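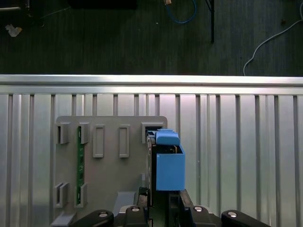 The Nomum gripper holding a blue box at the edge of the slotted plate.

Plonport sells the Nomum bench kit as a way for small repair shops to get a robot into computer teardown work. The kit comes with a gripper, a wrist camera, a slotted plate for parts and 80 practice tasks, and the shop in Zovstead where I work part of the week has had it since January. I think it is a decent product sold with the wrong promise.

The slotted plate is the best part of it. Parts have a place to go, the software knows where each place is, and a long thin circuit board can stand upright in its brackets without anyone minding it. Most of the practice tasks are built on this plate. If you watched only those, you would place an order the same afternoon.

Old desktop computers are a different matter. No two makers route their cables the same way, and a machine that has been opened a few times over the years may not match its own manual.

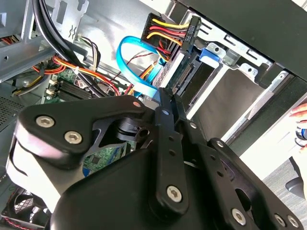 Power leads and data cables cross each other, hard drives sit behind folded metal, and the release tabs are small. A trained person reaches in with two fingers and feels for the catch. The Nomum has to work from what its camera shows, and its own metal links take up a good deal of that view. Plonport's brochure mentions this once, in the small print on lighting.

My main complaint is with the service plan. It costs 700 pounds a year and includes 2 remote sessions, which is mean for a product that needs adjusting for each new type of case. We used both sessions in the first month. Kılıçarslan, the other supplier we looked at, charges more at the start but does not limit support calls, and a shop that handles mixed stock should work out the full cost of each before choosing.

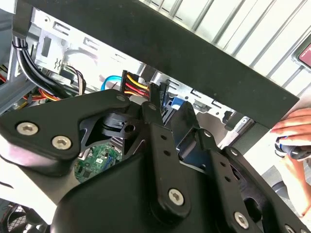
I would also like Plonport to stop using the word "unattended". Of the 80 practice tasks, 13 are marked in the manual as needing a person at the bench, and in our shop the number is higher. There is no shame in that. A technician and a robot sharing a job can be a sensible arrangement, and it should be priced and advertised as one.

If your shop sees the same model of computer week after week, the kit is worth a trial. If you take whatever comes through the door, as we do, ask for a demonstration on one of your own machines and bring the worst one you have.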